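Chapter 6
Containers and Their Contents

When you have read this chapter you should be able to choose a container for mixed goods, prepare it, and decide in which order the things are taken out of it again.

6.1 Why we begin with the empty container

Many learners want to begin with the goods. In the storeroom of Dendlow they did the same for a long time: first the goods came, and then somebody looked for a bin. The result was cups in deep boxes and heavy tins in shallow trays. In this book we therefore take the other way. We look first at the container, at its floor, its walls and its height, and only afterwards at what must lie in it.

A bin with a flat floor and straight walls is the simplest case. Everything inside can lie in one layer, and a hand or a tool can come to it from above. The walls keep round things from leaving the table, but they also make a difficulty, for a thing which lies near a wall can be held from fewer sides than a thing in the middle.

Round things deserve special attention. A cup which stands upright is easy to take by the rim. A cup on its side has its wide part at one end, and it must be taken across the body. A can is usually easy too, but a crumpled can has no regular shape any more, and each one asks for a new decision.
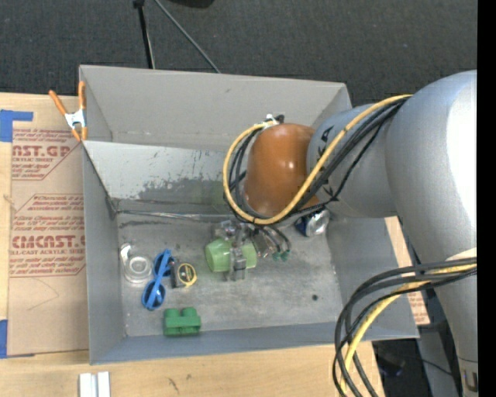
A reader of the first edition, from Gundley, wrote to us that the middle should not always be emptied first. In her sorting room they clear the walls first, she said, while there is still patience for it, and "the middle takes care of itself after lunch". We have kept our own order in the exercises, but her remark is a fair one, and you may try both.

6.2 Size and load

For the practical work we use the grey Varma bin, which is 600 mm long. It carries 20 kg, but please do not fill it to this limit when it must be lifted by one person. Leave 50 mm free under the upper edge, so that a second bin can be put on top without pressing the contents.

Light things such as cups and empty cans reach the limit of space long before the limit of weight. With full tins it is the opposite. The load table of Avetti at the end of the chapter shows both limits side by side, and you will need it for the first exercise.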